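Count the states, then the hours

Most groups that gather demonstrations for robot learning report their progress in hours. Some report episodes. Both are easy to add up and both look good on a slide, and I think both are poor measures of what a learning system will get from the data.

Take cloth, the area I know best. At Drellow we had 3,158 recorded episodes of garment handling by the end of December. When Grigoris Gkikas went through them by hand, sorting each by how the garment lay at the start, he arrived at 13 kinds of starting state. Two of them covered more than half of the set: flat with the front up, and folded once across the middle. Operators reset the work the same way each time, as any tidy person would. The policy trained on that data did well on flat shirts. Given a shirt dropped from chest height, it closed on air or took hold of two layers at once and carried on as though it had one.

The usual answer is to collect more. We tried that, and another 1,000 episodes under the same reset habit moved the test score by less than the spread between two training runs. We then wrote a reset sheet in Onsri, our logging tool, which told the operator how to leave the garment before each take: twisted, heaped, half under another item, neck away from the arm. With 1,313 episodes gathered under the sheet and nothing else changed, the dropped shirt stopped being a special case. I would not claim the figure carries over to other tasks. The direction, I think, does.

Two objections come up. The first is cost. A messy reset takes longer to specify and the takes themselves run longer, so the hourly count falls. That is true, and it is a fault in the count. The second is that random resets would do the job without a sheet. In our logs they did not. People asked to be random drop the garment in the same spot with the same wrist movement.

There is also the question of what to keep. Many pipelines discard any stretch in which nothing is held. I would keep most of it. Open fingers near a surface show the system what the approach looks like, and a wrist view with little cloth in it is a view the robot will have often.

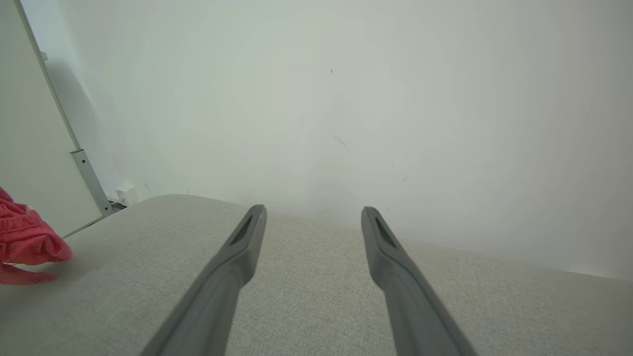
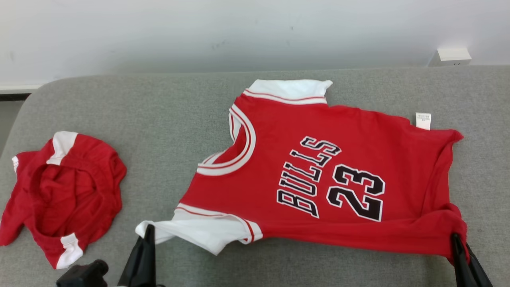
The labels should be written with the same care. We record the starting state, the item, the surface and whether a second item is in contact with the first. We do not record a quality score, having found that two reviewers agreed on it little better than chance. A failed grasp with a correct label has been more useful to us than a clean one marked "good".

My proposal is modest. Any group publishing a set of this kind should print the table of starting states beside the total hours, with the number of episodes in each row. If the table has two large rows and a long tail of small ones, readers can judge the hours accordingly. Ours still has three rows with too few episodes in them, all involving sleeves turned inside out, and those are what we are collecting now.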